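FOR IMMEDIATE RELEASE

Retmont Opens Its Doors, and the Laundry Basket Comes Out

TULGATE, March 18, 2023. Hi, I'm Sándor Somogyi, I run the home robotics group at Retmont, and I get to write this one myself because our press person is busy parking cars. Today is our open day at the Tulgate workshop. If you're reading this before six, come on over, the coffee is free and there's plenty of it!

We sent out 629 invitations and 154 of you had written back by Friday night. I was hoping for half that. Last August we tried a smaller version of this with chairs in rows and a slide show, and people kept wandering off to look at the robot, so this time I dropped the slides.

The robot is called Emik. It has two arms, a gripper on each, and a whole lot of green printed parts that come off the machines in our back room (ask to see them, we love showing them off). All day long Emik is working on laundry in our practice home, a set of rooms with regular cabinets, a regular floor and a front-loading washer built in between the cupboards. I picked laundry because everybody has an opinion about it. My mother has several.

What you'll catch on a visit depends on when you walk in. Each run starts with the basket on the floor by the washer, and the clothes are whatever we grabbed that morning, a lot of it red today. 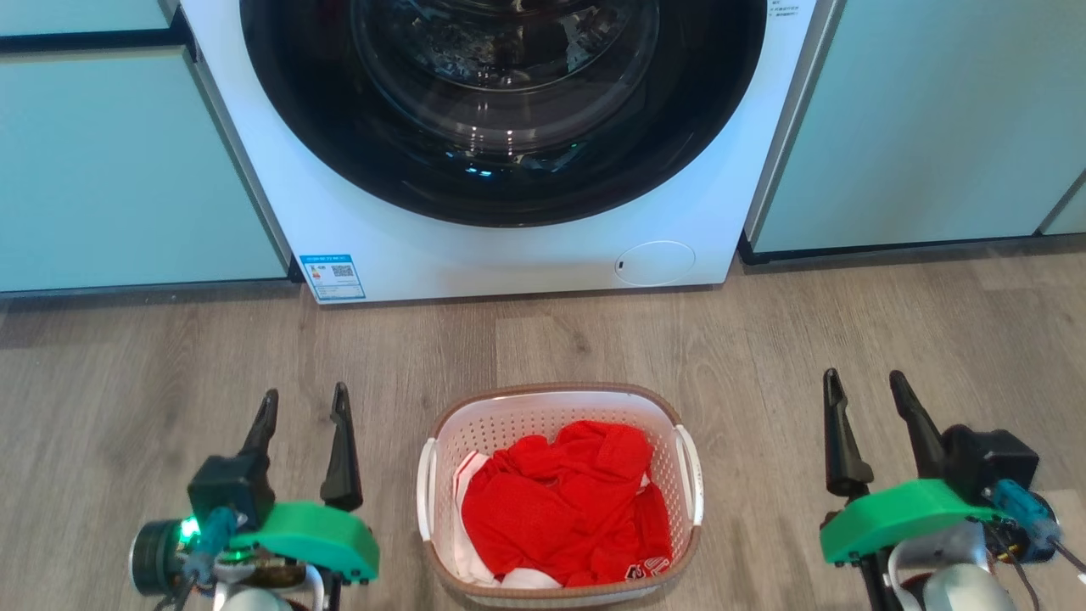 What to look for

Watch the fingers. Soft clothes are hard work for a robot, much harder than a box or a can, and a sleeve never lands the same way twice. Our partners at Uibo wrote the software that picks a spot to grab, and two of their engineers are here until closing, so please bug them with questions. They like it more than they let on.

The washer door is the other part I'd wait around for. It's round, it's shiny and it throws light back at the cameras, which gave us a rough couple of months over the winter. I'm not going to promise you a perfect run. Emik drops socks. So do I.

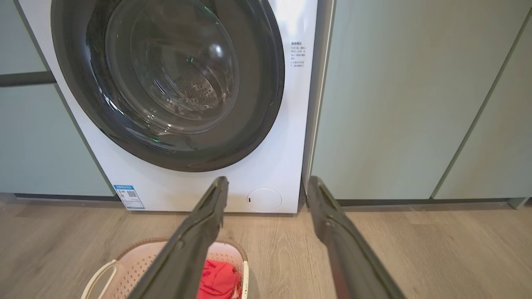 Gripper fingers open in front of the washer, with the basket on the floor.

Coming by

Runs start every 90 minutes, and you can stand right behind the yellow tape. Kids are welcome, and we've got a practice gripper on a table that they can squeeze as much as they want. Parking is behind the building. Schools and reporters who'd like a quieter visit on a weekday can call the front desk at extension 869 and ask for me.

Media contact: Sándor Somogyi, Retmont, Tulgate workshop

###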